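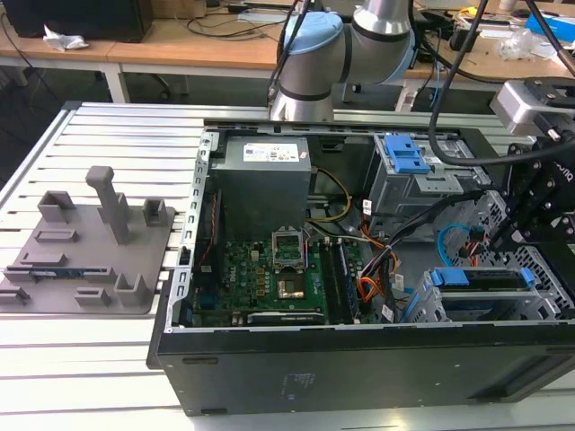
Notes on the Planning Layer, June 2025

The motion planner used in the Stornine disassembly project has been revised. This post records the changes for colleagues at Bunham and for other readers who follow the work.

The earlier version treated an open computer case as a single solid box with a hole in the top. That was adequate for approach moves, but it gave the planner no knowledge of what lay inside. A path to the memory slots could pass through a loop of cable, and the collision checker would report it as clear.

The new version keeps 2 separate maps. The first holds rigid parts, such as the power supply, the drive cage and the walls of the chassis, and is built once when a case is placed on the table. The second holds cables and is rebuilt from depth data before every move into the case. Cables are stored as swollen tubes with a margin of 11 mm. This margin is generous, and in narrow cases it leaves no valid path to the lower slots. The planner then stops and asks for an operator – a behavior I prefer to a smaller margin.

The task files have also changed. Fixture positions are now read from a Uron configuration file and are no longer written into the scripts. Moving a holder on the plate requires an edit to one line and a restart of the planning node.

The revised planner was run on 126 recorded starting poses. It found no path in 40 of them, mostly where wires crossed the memory area. The Teixeira solver was slower on the same set and has been set aside until August.

The logging format is unchanged. Old recordings can be replayed, although the cable map will be blank for any file saved without depth data.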